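# Le jeudi soir, on pousse des étoiles

*Au club de robotique du lycée Moschos, une douzaine d'élèves apprennent à un bras articulé à comprendre des phrases ordinaires. Reportage, janvier 2021.*

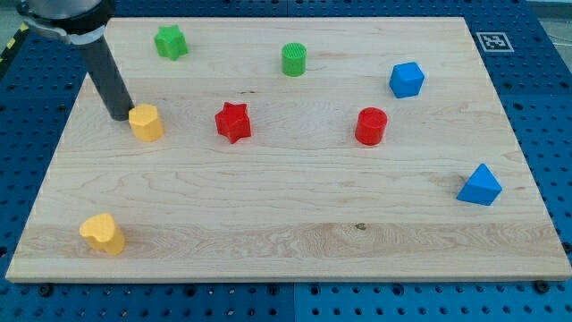
## « Pousse l'hexagone vers l'étoile rouge »

La phrase est écrite au feutre sur un bout de carton, et Kyriaki Politis la relit deux fois à voix haute avant de s'asseoir devant les commandes. Elle a seize ans, un bonnet qu'elle garde à l'intérieur (le chauffage du bâtiment C a ses humeurs) et une patience que ses parents, paraît-il, ne lui connaissent pas à la maison. Sur la planche d'érable, les blocs attendent : des étoiles, des cylindres, un cœur jaune, un cube bleu, un triangle, et ce fameux hexagone jaune tout près duquel se tient la tige noire du robot.

Le principe se raconte en une phrase, et c'est sans doute pour cela que le projet plaît tant aux nouveaux venus. Un élève tire une consigne, un autre pilote le bras pour l'exécuter, et tout est enregistré : les mouvements, les images, la phrase elle-même. Plus tard, un programme apprendra à partir de ces essais et tentera de se débrouiller seul. Le bras n'a pas de pince, seulement cette tige cylindrique au bout arrondi. Il ne peut rien soulever, il doit pousser, et pousser un objet là où l'on veut, je vous invite à essayer chez vous avec un crayon et un bouchon, c'est beaucoup plus difficile qu'on ne le croit !

J'ai essayé, d'ailleurs. On m'a confié une consigne de débutant, rapprocher le cube bleu du triangle, et le cube a pivoté, puis filé de travers, puis encore pivoté. « Vous poussez trop loin du milieu », m'a soufflé gentiment Achilleas Lambrakis, quinze ans. Il avait raison, bien sûr, et j'ai fini par rendre les commandes avec un grand respect pour les gens qui font cela deux heures de suite.

## Une idée de professeure de lettres

Le projet s'appelle Flukard, un nom choisi à main levée en mai dernier, pendant une réunion en visioconférence où la moitié des micros ne marchaient pas, et dont personne ne sait plus très bien ce qu'il veut dire. Il est né d'une conversation de salle des profs entre Evanthia Antoniadis, qui enseigne la technologie, et Angeliki Tzavaras, qui enseigne le français et qui n'avait, de son propre aveu, jamais touché un tournevis de sa vie.

« Evanthia me parlait de coordonnées, et moi je lui demandais comment on dirait cela à quelqu'un », se souvient Angeliki Tzavaras. « Est-ce que *près de* veut dire la même chose que *à côté de* ? Et *un peu à gauche*, c'est combien, un peu ? Les élèves se disputent là-dessus pendant des heures, et je vous assure que je n'obtiens pas cela avec le subjonctif. »

Le carnet des consignes en compte aujourd'hui 458, toutes rédigées par les élèves. Certaines sont d'une sécheresse militaire (« cylindre vert, bord droit »), d'autres frôlent la poésie, comme ce « ramène le cœur au milieu des autres, il a l'air tout seul » qui a provoqué un débat mémorable. Fallait-il la garder ? On l'a gardée. Evanthia Antoniadis y tenait, parce que les gens parlent comme ça et qu'un robot qui ne comprend que les ingénieurs ne l'intéresse pas beaucoup.

## Des blocs faits maison

Les formes sortent de l'imprimante 3D du club, une machine de la marque Werkness que tout le monde ici appelle « la vieille » avec beaucoup de tendresse. Aliki Panagiotou s'en occupe depuis la rentrée. Elle m'a longuement parlé de l'étoile, dont les pointes se décollaient du plateau à l'impression, et des premiers cœurs, trop étroits, qui basculaient dès qu'on les touchait. Il y a eu des modèles ratés plein un carton à chaussures, et le carton est toujours là, sous l'évier, parce qu'Aliki refuse qu'on le jette.

Les couleurs ont été décidées plus vite. Rouge, vert, jaune, bleu, avec des formes qui se répètent d'une couleur à l'autre, de sorte que dire simplement « l'étoile » ne suffit pas. Il y en a une verte et une rouge, et le pilote qui reçoit une consigne trop vague a le droit de la renvoyer à son auteur, ce dont Kyriaki ne se prive pas.

## Presque 200 essais avant les vacances

L'objectif du trimestre est de rassembler 444 essais réussis, vérifiés par deux élèves. Le club en était à presque 200 lors de ma visite, et l'ambiance était à l'optimisme, même si Achilleas, qui tient le tableau, faisait remarquer que les consignes faciles étaient toutes parties en premier. Restent les longues, celles où il faut contourner un bloc sans le déplacer ou ranger tous les jaunes dans un coin.

Au printemps, si les rencontres interlycées Pollon ont bien lieu, l'équipe y présentera son programme devant un public qui pourra proposer ses propres phrases. Les élèves s'y préparent en interrogeant leurs grands-parents, leurs petits frères, la boulangère, et notent tout dans le carnet. Quand je suis partie, Kyriaki avait repris sa place, et derrière elle on discutait ferme pour savoir si un triangle posé près d'un bord pouvait être dit « en bas » ou seulement « devant ».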